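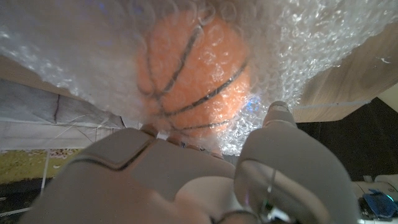

放課後学習支援事業 中間報告

提出先:Kernholm教育助成基金 事業担当
提出日:2022-01-30
報告者:Stedadetti学習支援室 Yesenia Barajas

1.対象期間の概要
前回の報告を提出した11月から今回までの活動をまとめます。Treltby教室とPacheco教室の2か所で、小学4年生から中学2年生を対象に、算数・数学と国語の個別指導を行いました。登録児童・生徒は164名です。期間中の個別指導は延べ581回で、計画していた回数をやや下回りました。年末に講師の欠勤が重なり、Pacheco教室で振替が間に合わなかった分が主な差です。振替は2月中に終える予定です。

2.講師の確保と研修
現在の登録講師は15名で、うち大学生が9名です。新任講師には初回の指導前に半日の研修を受けてもらい、その後2回は経験のある講師が同席しています。研修の内容は、学習記録の書き方、間違えた問題の扱い方、保護者への連絡の三つに絞りました。前回ご指摘のあった記録の書き方のばらつきは、様式を1枚に改めてからかなり減りました。ただし国語の記録は「よく読めていた」といった感想だけのものがまだあり、読んだ文章の題名と設問の番号を必ず書くよう求めています。

3.学習の状況
算数では、分数と割合でつまずく児童が両教室とも多く、学年をさかのぼった教材を使っています。6年生でも4年生の単元から始めた例があります。中学生は定期試験の前に出席が増え、試験が終わると減る傾向が続いています。試験後の2週間は、答案の見直しだけを行う短い枠を設けました。利用はTreltby教室のほうが多く、Pacheco教室では部活動の時間と重なるとの声がありました。開始時刻を30分遅らせることを検討中です。

4.教材と予算
算数の問題冊子を190部印刷し、両教室に配りました。印刷費は予算の範囲内です。交通費は、講師が2教室を掛け持ちする日が増えたため、当初の見込みを超えています。教材費の残額から充てたいと考えており、費目間の流用申請書を別便でお送りします。

5.課題と今後の予定
保護者面談は半数ほどの家庭で終わりました。平日の夕方に来られない家庭が多く、残りは電話での面談に切り替えます。オンライン指導は通信環境の差が大きく、当面は欠席時の補習に限ります。
年度末の報告には、到達度確認テストの結果を単元別に載せます。テストは両教室で同じ週に実施し、採点は担当以外の講師が行います。様式の変更が必要な場合は、実施前にお知らせください。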